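Boletín técnico Camullow
20 de marzo de 2023

Revisión de los límites de adherencia en revoques de cal sobre muro antiguo

La nueva edición de la guía de mantenimiento de Camullow modifica el capítulo dedicado a los paramentos interiores. El cambio principal afecta a los muros de fábrica mixta con revoque de cal y acabado blanco, muy frecuentes en las viviendas del conjunto Feditz. Hasta ahora se admitía la reparación por parches con mortero bastardo. A partir de septiembre solo se aceptará mortero de cal hidráulica natural, aplicado en capas sucesivas y con curado húmedo entre ellas.

El criterio procede de la campaña de inspección en Feditz, que abarcó 1.076 paños. En 29 de ellos se detectó desprendimiento completo del parche, siempre en la junta entre el material nuevo y el antiguo. La diferencia de rigidez entre ambos concentra las tensiones en esa línea, y la menor permeabilidad del cemento retiene la humedad detrás del acabado.

Los rincones requieren atención particular. El encuentro entre dos paños se ejecuta en último lugar, con malla de fibra de vidrio embebida en la primera capa y un solape mínimo de 200 mm a cada lado del vértice. No se admite el sellado posterior con masilla acrílica. Si la pintura existente es plástica, se retira por completo antes de intervenir.

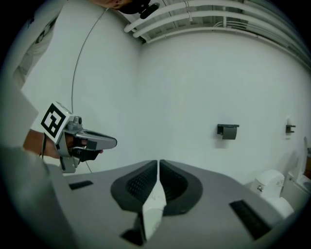
Documentación exigida

Cada expediente incluirá el plano de paños, la ficha del mortero y el registro diario de temperatura y humedad relativa. Las obras de superficie inferior a 1.000 m² podrán presentar el formulario abreviado Soltis, disponible en el área de descargas. Para superficies mayores se mantiene el formulario completo, con ensayo de arrancamiento por planta.

Los expedientes abiertos con la edición anterior se tramitarán conforme a ella. Las consultas sobre compatibilidad de pinturas minerales se dirigirán a la oficina técnica de la calle Theodorakopoulos, indicando el número de expediente en el asunto.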